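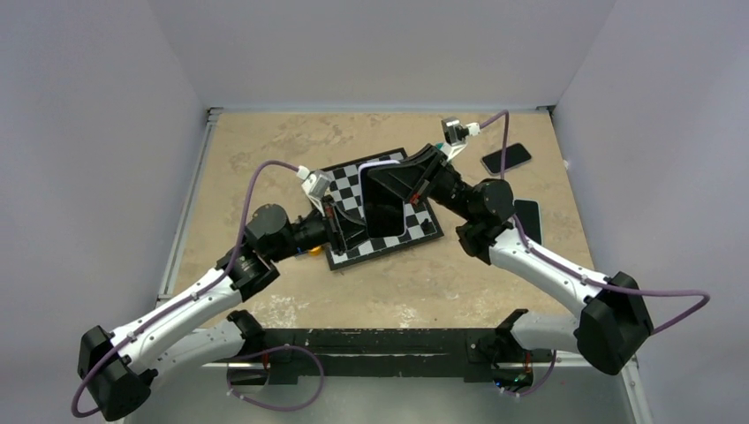 Die Tarinow Bodenprobenahme GmbH entnimmt Bodenproben auf Acker- und Grünlandflächen, organisiert deren Untersuchung im Labor und erstellt aus den Ergebnissen Nährstoffkarten und Düngeunterlagen. Auftraggeber sind landwirtschaftliche Betriebe, Maschinenringe und Lohnunternehmen. Grundlage jeder Beprobung ist die Einteilung des Schlages in Teilflächen. Im einfachsten Fall entsteht dabei ein gleichmäßiges Raster, vergleichbar mit dem schwarz-weiß karierten Brett unter dem Smartphone: Jedes Feld wird für sich beprobt und erhält eine eigene Probennummer. Auf Standorten mit wechselnder Bodenart wird das Raster durch Zonen ersetzt, deren Grenzen der Reichsbodenschätzung, älteren Ertragskarten oder einer Leitfähigkeitsmessung folgen.

Das Unternehmen

Tarinow ist aus der Nebentätigkeit eines Ackerbaubetriebes hervorgegangen. Die Proben für die eigenen Flächen wurden dort zunächst mit dem Handbohrstock gezogen, später mit einem umgebauten Geländewagen. Nachbarbetriebe fragten die Leistung an, und der Bereich wurde schließlich als eigene Gesellschaft ausgegliedert. Die ehemalige Kartoffelhalle dient heute als Werkstatt, Kühllager und Probenannahme. Das Büro befindet sich im Anbau auf der Hofseite.

Das Unternehmen beschäftigt acht Mitarbeiter in Probenahme, Datenverarbeitung und Verwaltung. Alle Probenehmer haben eine landwirtschaftliche Ausbildung oder ein entsprechendes Studium. Neue Probenehmer fahren eine vollständige Saison als zweite Person mit, bevor sie Aufträge selbstständig übernehmen. Im vergangenen Wirtschaftsjahr waren wir für 221 Betriebe tätig. Der größte Teil davon betreibt Marktfruchtbau mit Getreide, Raps und Zuckerrüben, hinzu kommen Milchviehbetriebe mit Dauergrünland und einzelne Gemüsebaubetriebe.

Tarinow handelt nicht mit Düngemitteln, Kalk oder Saatgut und erhält keine Provisionen von Herstellern.

Grundnährstoffuntersuchung

Die Standardbeprobung umfasst pH-Wert, Phosphor, Kalium und Magnesium. Auf Wunsch werden Humusgehalt, Bor, Kupfer, Mangan und Zink ergänzt. Auf Ackerland wird die Krume bis zur Bearbeitungstiefe beprobt, auf Grünland entsprechend flacher. Bei dauerhaft pflugloser Bewirtschaftung empfehlen wir, die Krume in zwei Horizonte zu teilen, da sich Phosphor und Kalium nahe der Oberfläche anreichern und eine Mischprobe über die gesamte Tiefe diesen Unterschied verdeckt.

Die Einstiche einer Teilfläche werden entlang einer festgelegten Linie gesetzt und zu einer Mischprobe vereinigt. Vorgewende, Fahrgassen, ehemalige Mietenplätze und Randstreifen an befestigten Wegen bleiben ausgespart. Jede Linie wird per GPS aufgezeichnet. Bei der Folgebeprobung fährt das Fahrzeug dieselbe Linie ab, sodass Veränderungen der Gehalte nicht durch einen anderen Entnahmeort überlagert werden. Hat sich der Schlagzuschnitt in der Zwischenzeit geändert, werden die alten Linien so weit wie möglich in die neue Einteilung übernommen.

Nmin-Beprobung

Für die Bestimmung des mineralischen Stickstoffs im Boden werden drei Schichten getrennt entnommen. Auf flachgründigen Standorten entfällt die unterste Schicht, was im Protokoll vermerkt wird. Die Proben kommen unmittelbar nach der Entnahme in die Kühlbox des Fahrzeugs und werden am Hof in den Kühlraum umgelagert. Die Kühlkette wird mit Datenloggern überwacht. Die Protokolle liegen jedem Laborauftrag bei und können vom Betrieb angefordert werden.

Die Hauptbeprobung beginnt mit dem Ende der Frostperiode und richtet sich nach Befahrbarkeit und Kultur. Winterraps und Wintergetreide werden vorgezogen, Mais und Zuckerrüben folgen. Für Gemüsebaubetriebe mit mehreren Sätzen im Jahr vereinbaren wir feste Touren. Eine Beprobung kurz nach einer Gülle- oder Gärrestgabe wird nicht durchgeführt. Der Betrieb gibt deshalb bei der Anmeldung den Zeitpunkt der letzten organischen Düngung an.

Technik

Für die Probenahme stehen drei Fahrzeuge zur Verfügung. Zwei davon sind mit hydraulischen Bohreinheiten für die Krumenbeprobung ausgestattet, das dritte trägt ein Schlaggerät für tiefe Entnahmen. Alle laufen auf Breitreifen mit abgesenktem Luftdruck. In stehenden Beständen wird nach Möglichkeit in den Fahrgassen angefahren und der Einstich seitlich mit dem Handgerät gesetzt. Hanglagen, Kleinstflächen und Dauerkulturen mit engem Reihenabstand werden vollständig von Hand beprobt.

Die Bohrstöcke werden nach jeder Teilfläche abgestreift und nach jedem Schlag gereinigt. Für die Untersuchung auf Spurennährstoffe verwenden wir einen gesonderten Satz aus unbeschichtetem Edelstahl, um einen Eintrag von Zink und Kupfer aus dem Werkzeug zu vermeiden. Verschlissene Spitzen verändern das Entnahmevolumen und werden nach einem festen Plan getauscht. Wartung und Instandsetzung erfolgen in der eigenen Werkstatt. Außerhalb der Saison werden dort auch Bohrgeräte anderer Probenehmer überholt.

Datenverarbeitung

Schlaggrenzen nehmen wir als Shape-Datei oder aus der Ackerschlagkartei des Betriebes entgegen. Liegen keine digitalen Grenzen vor, werden sie vor der Beprobung mit dem Fahrzeug aufgemessen. Die Auftragsdaten werden in der Software Stomia verwaltet, die im eigenen Haus entwickelt wurde. Stomia verknüpft Probennummer, Entnahmelinie, Laborergebnis und Schlaghistorie. Die Probenbeutel tragen einen Strichcode, der bei der Entnahme und bei der Übergabe an das Labor gelesen wird. Handschriftliche Beschriftungen werden nicht mehr verwendet.

Der Betrieb erhält die Ergebnisse als Tabelle, als Karte und auf Wunsch als Streukarte im Format des vorhandenen Terminals. Vor der Übergabe werden die Werte auf Plausibilität geprüft. Weicht ein Gehalt stark vom Vorergebnis derselben Teilfläche ab, veranlassen wir eine Wiederholungsmessung aus der Rückstellprobe. Kosten entstehen dem Betrieb dadurch nicht. Rückstellproben der Grundnährstoffuntersuchung werden getrocknet und bis zum Abschluss des Auftrags aufbewahrt.

Alle Rohdaten bleiben Eigentum des Auftraggebers. Eine Weitergabe an Dritte, auch an Landhandel oder Verpächter, erfolgt nur mit schriftlicher Freigabe. Bei Betriebsübergabe oder Pächterwechsel kann die Schlaghistorie auf Antrag übertragen werden.

Labor und Partner

Die chemische Untersuchung wird extern vergeben. Unser Laborpartner für Grundnährstoffe und Nmin ist Plinbridge. Die Proben werden in der Saison täglich abgeholt, außerhalb der Saison nach Bedarf. Für Nmin-Proben ist eine verkürzte Bearbeitungszeit vereinbart. Betriebe, die ein anderes Labor vorgeben, können dies bei der Auftragserteilung angeben, die Probenanlieferung wird dann gesondert berechnet.

Leitfähigkeitsmessungen zur Abgrenzung von Bodenzonen führt das Büro Begay in unserem Auftrag durch. Die Messung findet in der Regel nach der Ernte auf der Stoppel statt. Eine Messung ersetzt die Probenahme nicht. Sie liefert relative Unterschiede innerhalb eines Schlages, die erst durch Fingerprobe oder Körnungsanalyse einer Bodenart zugeordnet werden können.

Qualitätssicherung

Auf zwei Referenzschlägen des Ursprungsbetriebes werden zu Beginn jeder Saison alle Fahrzeuge verglichen. Die Geräte beproben nacheinander dieselbe Linie, geprüft werden Einstichtiefe, Probenmenge und Analysenergebnis. Liegt ein Gerät außerhalb der internen Toleranz, wird es bis zur Korrektur nicht eingesetzt. Zusätzlich werden dem Labor verdeckte Doppelproben übergeben. Die Auswertung dieser Proben wird mit dem Laborpartner jährlich im Juni besprochen.

Grenzen der Probenahme benennen wir im Protokoll. Dazu gehören hoher Steinanteil, ausgetrocknete Krume, Staunässe und Entnahmetiefen, die nicht erreicht wurden. Eine Teilfläche, auf der die vorgesehene Probenmenge nicht gewonnen werden kann, wird nicht mit Material aus benachbarten Flächen aufgefüllt. Sie wird zu einem späteren Termin erneut angefahren oder aus dem Auftrag genommen.

Ausbildung und Praktikum

Studierende der Agrarwissenschaften können in der Frühjahrssaison ein Pflichtpraktikum ableisten. Voraussetzung ist der Führerschein der Klasse B, für Fahrten mit Anhänger die Klasse BE. Themen für Abschlussarbeiten vergeben wir im Bereich der teilflächenspezifischen Kalkung und der Wiederholgenauigkeit von Mischproben. Schlagdaten werden dafür nur mit Zustimmung der beteiligten Betriebe und ohne Ortsbezug bereitgestellt.

Auftragserteilung

Aufträge werden schriftlich oder über das Kundenportal von Stomia angenommen. Benötigt werden Betriebsnummer, Schlaggrenzen, aktuelle Kultur, Vorfrucht und Angaben zur letzten organischen Düngung. Drainagen, Leitungen und bekannte Altablagerungen sind bei der Anmeldung anzugeben. Für die Nmin-Beprobung sollte die Anmeldung vor dem Jahreswechsel vorliegen, spätere Anmeldungen werden nach freier Kapazität eingeplant. Der Termin wird am Vortag telefonisch bestätigt. Eine Anwesenheit des Betriebsleiters ist nicht erforderlich.

Eigenhändig gezogene Proben können während der Bürozeiten in der Probenannahme abgegeben werden. Beutel und Begleitscheine sind dort erhältlich. Nmin-Proben werden nur gekühlt oder gefroren angenommen.

Stand: Mai 2019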